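공동 우물 및 급수관 관리 정기회의 회의록

일자: 9월 16일
장소: 라사흐(Rasach) 마을회관 2층
참석: 14세대 (위임 6세대 포함)
의사정족수 충족 확인 후 개회

1. 전 회의록 승인
4월 회의록을 수정 없이 승인함. 다만 부속서의 밸브 번호 표기는 현행 도면 기준으로 통일하기로 함.

2. 2호 관정 양수량 저하
시공사 Drillura의 점검 보고서를 검토함. 정수위는 전년과 차이가 없으나 양수 시 수위 강하 폭이 커졌음. 스크린 구간의 철·망간 스케일이 원인으로 추정됨. 보고서는 에어서징 후 재시험을 권고함.
결정: 관정 세척을 먼저 시행하고, 재시험 결과가 나올 때까지 수중펌프 교체는 보류함.

3. 급수 본관 누수
북측 분기점부터 Pētersons 농장 입구까지의 구간에서 야간 최소유량이 기준을 초과함. 해당 구간은 접착식 PVC관이며 이음부 노후가 지적됨. PE 융착관으로 교체하는 안과 이음부만 보수하는 안을 비교함.
결정: 교체안 채택. 찬성 16표, 반대 4표. 표결권은 계량기 수 20개를 기준으로 산정함.

4. 원격 검침
Netness의 통신 단말 견적을 접수함. 계량기함 내부의 습기와 수신 감도에 관한 자료가 부족하여 의결하지 않음. 방수 등급과 배터리 교체 주기를 서면으로 요청하기로 함.

5. 수질검사
탁도와 일반세균은 기준 이내. 망간은 기준 이내이나 상승 추세이므로 세척 후 재채수함.

6. 기타
동파 방지용 보온재는 기존 규격으로 일괄 구매함. 계량기함 뚜껑 파손은 세대별로 신고함.
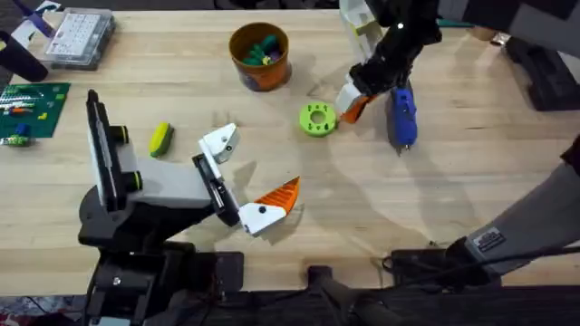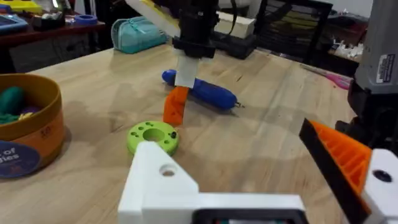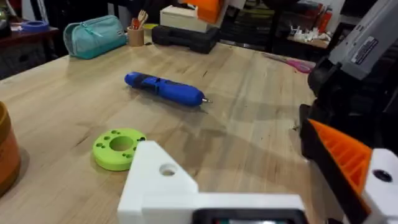 목재 상판과 주황색 골무늬 부품

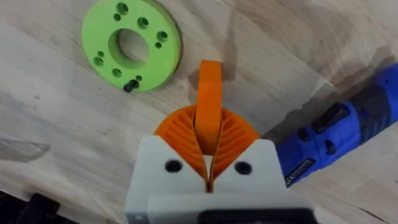
작성: 회의 서기

7. 차기 회의
관정 세척 및 재시험 보고서 접수 후 소집함. 안건은 본관 교체 공사의 시공 구간 분할, 단수 공지 방법, 원격 검침 회신 검토로 함.
이의 없이 폐회함.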